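Tuesday, late

Got in before eight and had the lab to myself for an hour, so I finally went through the numbers from last week properly. We have 245 demonstrations of the bagging task now. I threw out 11 of them this morning, all for the same thing: the operator let go of the leader arm before the follower had settled, so the last second of the recording is the arm drifting with nothing driving it. The policy learns that drift. I have watched it do it, and it looks like the arm loses interest.

Kaj wanted to keep them and trim the ends. I said trimming by hand would take me a day and I would get it wrong in different ways each time. He gave in, but he wrote it on the whiteboard under "things we will regret," so it is on record.

The main result so far is the one I didn't want. The baseline policy, trained on everything and predicting long chunks of motion, succeeds on 67 percent of the bag trials. My version, with the shorter chunks whenever the two grippers are close together, is 3 points better. Three points on the number of trials we've run is nothing. Georges said so before I could, and he's right. We need more trials before I say a word about it to Menden, who are expecting slides in October.

What I do believe is that the failures are different. I spent the rest of the morning sorting them by hand. With the long chunks, one arm commits to a motion and keeps going after the bag has shifted, and the bag goes over. With the short chunks the bag mostly stays up, but the arms hesitate. They both come in, both back off a little, and both come in again, like two people in a doorway. Sometimes that goes on until the time limit, and we score it as a failure although nothing has fallen and nothing has been dropped. So the score treats a tipped bag and a polite standoff as the same thing. I think that is hiding whatever effect there is.

Lunch at my desk. Read the Meinecke report again while I ate. They used rigid boxes for everything, and I can see why.

Paper is the whole problem. A box stays the shape you trained on. A paper bag is one shape when it's new and another after ten runs, and by the afternoon the sides have gone soft and the top doesn't stand open the same way. I've started swapping in a new bag at fixed points in the session so that at least both policies get the same mix of fresh and tired ones. I should have done this from the start. It means the early trials can't be compared with the later ones, and I've marked them that way in the log.

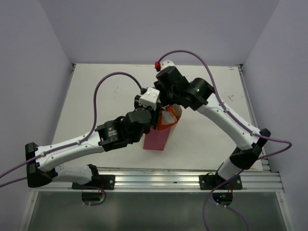
After lunch Georges and I argued over how to score the standoffs. He wants a partial credit scale: reached the bag, got the package into the opening, released, cleared the bag. I don't like scales because two people never score them alike. We settled on keeping the plain success rate as the main number and adding a failure label to each trial, picked from a short list, with both of us labeling separately and comparing afterward. If we disagree a lot, then the labels are no good and we'll know it.

We tried it on a small batch of old videos. We disagreed mostly on whether a release counted when the gripper was still touching the package at the end. I say no. He says the package would stay where it was if the arm left. I said the arm hadn't left. We wrote down my version, with a note.

Kaj called from Stusau around three, while I was in the middle of a run, and I had to let it ring. When I called back he had a decent idea. Instead of switching to short chunks by distance between the grippers, which is what I do now, switch by how much the policy disagrees with itself from one prediction to the next. If consecutive predictions line up, let it run long. If they don't, replan sooner. My distance rule is crude, and it kicks in even when both arms are perfectly sure of what they're doing, and I suspect that's where the doorway business comes from. His would cost more compute per step. I don't know yet if the machine can keep up at our control rate — I'll measure it before I promise anything.

Wrote a first version before dinner. It runs on the recorded data and the disagreement number does go up near the bag, which is encouraging, but it also goes up at the very start of each episode when the arms haven't moved at all. Probably the start positions vary more than I thought. I'll plot them tomorrow.

The Plistetti deadline got moved back, so there's room for one more full round of trials if I stop changing things. I've told Georges I'll freeze the code by the end of the week. He asked me to put it in an email.

Also need to order more bags. Same kind, same supplier, and check the size before paying this time.

Home late. Ate toast standing up. Left the training job running and set an alarm to look at it at six.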